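Pesbridge Reading Circle
Minutes of the June meeting, back room, 7 p.m.

Present: Aqeel Baloch (chair), Suqin Jiang, Seon-mi Na, Seo-ah Cheon, and Nam-gil Seol (minutes, under protest).
Apologies: the other half of the membership, presumably.

1. Minutes of the last meeting
Approved after one correction. Seo-ah did not "storm out" over the ending of the spring novel. She left to feed the parking meter and came back. The secretary regrets the error and still thinks the door was closed with some feeling.

2. Shelf clear-out
Suqin and Seon-mi have been through the Bunau shelves. Duplicates go to the swap box by the door. Cookbooks stay, as the chair was very firm about the cookbooks. The atlas with no back cover was discussed for longer than it deserved and has been sent home with Aqeel, who is the only person who spoke up for it.

3. Summer book
Suqin proposed Journey to the West. She would like the members who read Chinese to use the youth edition, and everybody else to find an English version they can stand. Seon-mi asked how long it was. Suqin put it on the table, and the discussion became quieter.

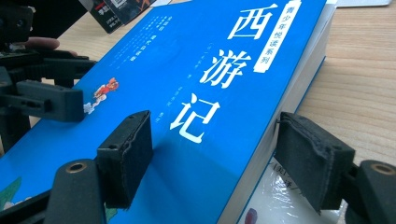 Item 3: the summer book, 西游记, in the youth reading series.

Aqeel asked if there was a shorter one. Suqin said there were plenty of shorter books and he was welcome to read one in addition. Seo-ah spoke in favor, mostly on the strength of the cover, and said anything with a leaping monkey on it had to be better than the spring novel. Nam-gil asked that this remark be left out of the minutes, then remembered who was writing them.

It was suggested that we spread the book over 2 meetings. Suqin thought this was rushing it. Agreed: the first meeting covers as far as people get, and anyone who has only watched a TV version must say so before giving opinions.

Carried, with Aqeel abstaining and looking at the clock.

4. Bookmarks
Briveo, the print shop, has quoted for a run of 500. Seon-mi pointed out that we have 13 members on paper and fewer in chairs. The chair said the price per bookmark was excellent. Deferred until somebody can think of a use for the rest of them.

5. Any other business
Ki café has offered us its long table while the back room is being painted. Accepted with thanks. Members are asked to buy a drink and not bring their own thermos (Aqeel).

Actions
Suqin: reading list and a guide to who is who in the book.
Seon-mi: swap box label.
Seo-ah: ask Ki about evening hours.
Aqeel: return the atlas or admit to keeping it.

Meeting closed at 8:40 p.m.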